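Hosholm website renewal: progress report on search and content work
Prepared for the Prandine fund
2/6/21

Work covered

This report covers the second stage of the grant. The first stage paid for the move to the new hosting and ended in April. The second pays for the rewriting of old pages, the repair of links and a way for our editors to see how people reach the site. The site is mainly used by people looking for household advice, recipes and class listings in the Hosholm area.

Old pages

When we started we had 700 pages, many of them left over from the previous site and some with no text beyond a heading. All have now been read by an editor. Pages that said much the same thing have been merged, and the old addresses redirect to the merged page. Where a page had no use left we removed it and let it return a "gone" message, as Figueiredo advised.

The merging was slower than planned. The old system allowed two pages to share one title, and the export did not say which was the newer. Raimo Kinnunen went through these by hand. He has kept a list of his decisions, and we can send it if the fund would like to see it.

Titles and descriptions

Every remaining page now has its own title and a short summary written for readers. We dropped the strings of place names that the previous supplier had put at the foot of each page. Visits from search dipped in the first weeks after this and have since come back to their earlier level. We can't say yet whether they will rise above it.

The kitchen section was rewritten first, as it has the most visitors. 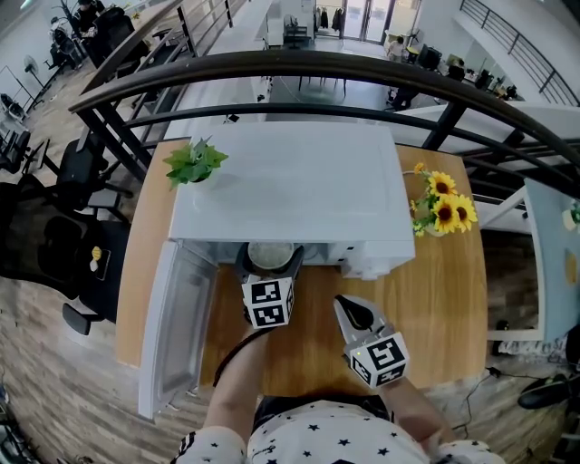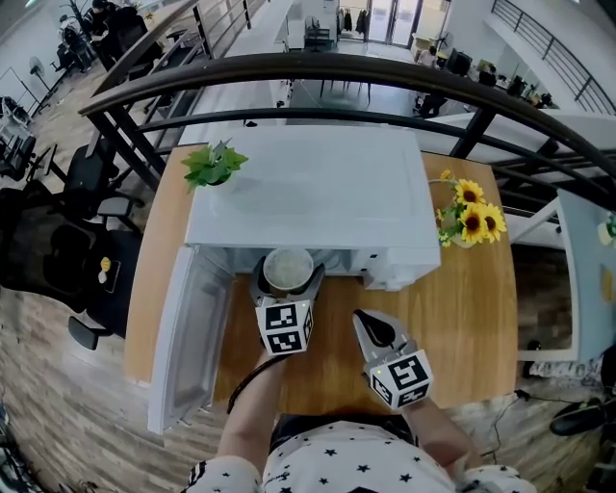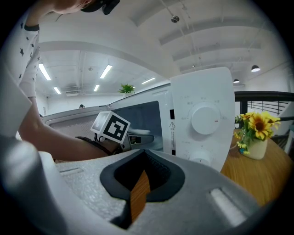
Microwave with the door open, kitchen section

Page speed

Pages were slow on phones, mostly on account of two scripts that came with the old booking form. The form has been replaced and both scripts are gone. The site search still loads on every page whether it is used or not. Warkus have quoted for changing this and the cost fits within the amount set aside for technical work.

Links

The link checker now runs every night. On its first run it found broken links in all sections, the worst being the class listings, where other organisations had moved their own pages. These have been corrected or taken out. We were offered paid links by two outside firms during the period and refused both.

Training

We held 4 training sessions for editors, as set out in the application. They dealt with writing headings, choosing a page address and reading the monthly search figures. Attendance at the last one was poor as it clashed with the holiday rota, so the notes have been sent round and a repeat is being arranged.

Spending

Spending is within budget. The editing line is overspent by 20 hours and the design line is underspent by more than that. We ask the fund's agreement to move the difference across.

Still to do

The class listings need a new layout before they can be rewritten. The Swedish pages have not been started and are waiting for a translator. Raimo Kinnunen will send the search figures separately once the current month is complete.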